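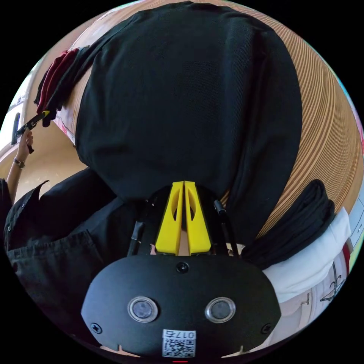
Yellow gripper fingers holding a black cloth.

About Verkinano

Verkinano is an independent testing group that studies whether machines can take on everyday chores in homes and small workshops. It was founded by Jae-in Yook, who serves as director, and Bianca Oprea, who leads the test program.

Our work begins with laundry. Clothing is soft, changes shape when lifted, and rarely lands the same way twice. A task that most adults complete without thought remains difficult for a machine, and dark fabric, on which edges and seams are hard to tell apart, is among the most demanding cases we test.

Each system is given 60 garments and a limit of 40 minutes. Results are scored by two reviewers, and failed attempts are published together with successful ones. Our archive now holds 900 scored trials, covering folding, sorting, wiping and the packing of small parts.

Our present view is a cautious one. Machines can manage single steps under steady conditions — a towel folded on a clear surface, for instance — but a full basket of mixed clothing still calls for a person. We review this position every February.

Verkinano employs six people and accepts no payment from the makers of the systems it tests.

Page last reviewed September 8, 2020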